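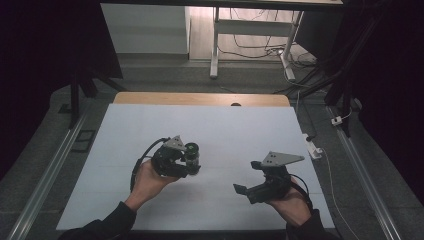

Vik handheld grippers, v2 versus v1: notes and data

Hi! If you landed in this folder looking for the Demov arm drivers, wrong place, go up one level. What lives in here is everything I recorded while comparing two versions of the Vik handheld gripper, plus my notes on which one I'd pick up again tomorrow.

The short version is that I like v2 a lot more, but v1 has the better cable exit and I will keep grumbling until somebody puts it back.

Why I did this

We've been collecting two-handed demos at Herton with v1 for a while, and my wrists had opinions. When the v2 parts showed up I wanted to know if the new grip helped, and also if the recordings would still replay on the arms without redoing the calibration from scratch. So I ran the same tasks with both pairs and kept everything, including the bad ones.

What's in the folder

v1_pair/ has 200 episodes
v2_pair/ has 554 episodes (I got carried away, it really is more comfortable)
calib/ has one calibration file per gripper
tasks.txt lists the 8 tasks with the wording I used
notes_raw.txt is me typing between takes, so excuse the spelling

Each episode has its own folder with the gripper video, the jaw opening over time, and the pose track. Times are in seconds from the start of the take. If a take went wrong I put "bad" in the label file and left it alone. Please don't delete those, I use them for testing the filter!

The setup

It's a pale board on a wooden table with an aluminum rail down each side. The grippers are wired, black cable out of each one, and I hold them from underneath. The flat gray plate on top of each one is the mounting plate with all the little holes. If you're building your own, print nothing until you've checked your screws fit those holes (ask me how I know).

Start every take with the two grippers facing each other over the board, jaws open, and hold still for 2 seconds. The alignment script looks for that pause. Skip it and you'll get a pose track that drifts off toward the ceiling.

How they compare

Comfort: v2, easily. The weight sits lower in the palm, so I can go through a whole batch of takes without stopping to shake my hands out.

Jaws: v2 closes more evenly. v1 has a bit of slop near fully closed, and you'll notice it on the thin stuff like cards and string.

Cable: v1. On v2 the cable wants to curl back toward your sleeve, and on the folding task I snagged it more than once. A strap at the wrist helps.

Replay: a tie on the Demov arms. I haven't tried the Florkholm arm yet, so don't take my word for anything there.

Known problems

The jaw opening in v1_pair is in motor ticks and in v2_pair it's in millimeters. Sorry. The loader converts it if you pass --mm, and I'd use that every time.

A few v2 videos start with a dark flash before the exposure settles. Drop the first few frames and they're fine.

Left and right are from the wearer's point of view, everywhere.

Changes

2020-02-05: added calib/ and fixed the left/right swap in the v1 labels

Next up is the Florkholm arm, probably in April if the adapter plate gets here. If you find something broken, open an issue and paste the episode folder name so I can find the take.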